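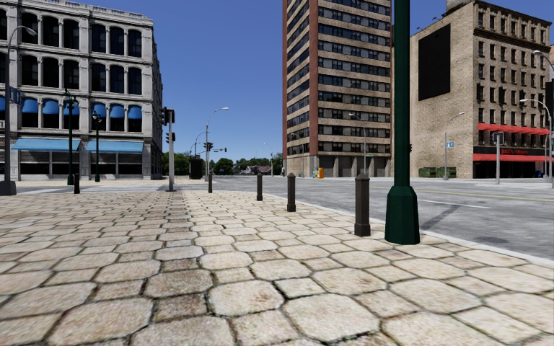

When should a family begin planning the summer break?
In the first week after school returns from the spring holidays. By 3rd October most day camps in the Clokton district have opened enrolment, and the places for younger children go first.

Speaker notes: The Long Break. Planning the Summer Holidays as a Household
Clokton Family Services, community talk series

Opening (keep brief)

Welcome families and acknowledge those who have come straight from work. Advise that the session runs for 40 minutes, with questions at the end. Handouts are on the side table. Please ask that mobile phones be switched to silent.

Explain the scope. The talk concerns the weeks between the end of term in December and the return to school. It covers the household calendar, travel to relatives, and the days at home in between. It does not cover child care subsidies, for which a separate session is offered.

Section 1: The household calendar

Recommend a single calendar, on paper, kept where children can read it. Work commitments are entered first, then fixed family events: recitals, birthdays, the cousins' visit. Everything else is fitted around these.

Note for speaker: parents often ask whether every day should be filled. Our advice is to leave at least two days in each week with nothing entered. Pause here for comments.

Mention the break-up week in particular. Concerts, class parties and end-of-season sport tend to fall within the same few evenings, and families with children at two schools should compare the newsletters early.

Section 2: Visiting relatives

Many families in the district travel to Lendine or further up the coast. Matters to be settled with the host household before departure:
Sleeping arrangements, including who brings linen.
Meals, and who pays for the groceries.
Bedtimes, where cousins of different ages share a room.
The date of departure, agreed in advance by both parties.

For those driving, suggest a stop every 200 kilometres and a change of seats among the children at each one. An esky packed the night before saves a good deal of money on the road.

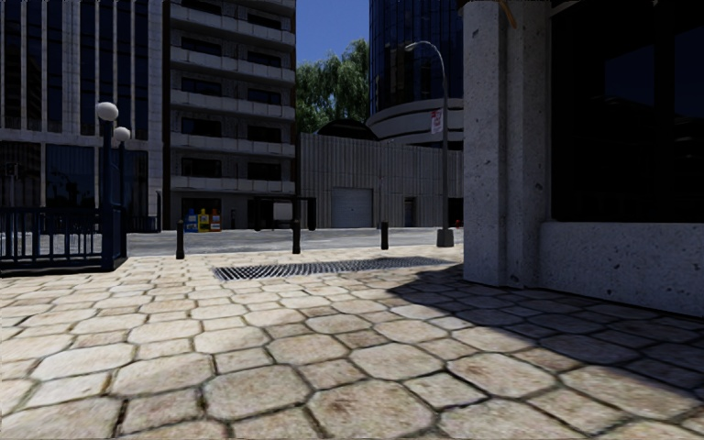 Where nieces, nephews or grandchildren come to stay without their parents, the host should hold a signed note covering medical treatment, a copy of the Medicare card and a list of any allergies. Remind the audience that the template is on the back page of the handout.

Section 3: Days at home

Refer to the Anholm pool timetable and the library reading challenge. Children who finish 12 books receive a certificate. Last summer's readers borrowed 3,000 items between them, and the library has asked us to pass on its thanks.

The Đặng Bakery will again run its children's pastry mornings. Bookings are made at the counter. Aprons are supplied; closed shoes are required.

If time is short, omit the paragraph on screen time and direct parents to page four.

Questions

Repeat each question into the microphone before answering. Enquiries about individual family circumstances should be taken privately at the desk after the session. Collect the feedback forms at the door and return any unused handouts to the office.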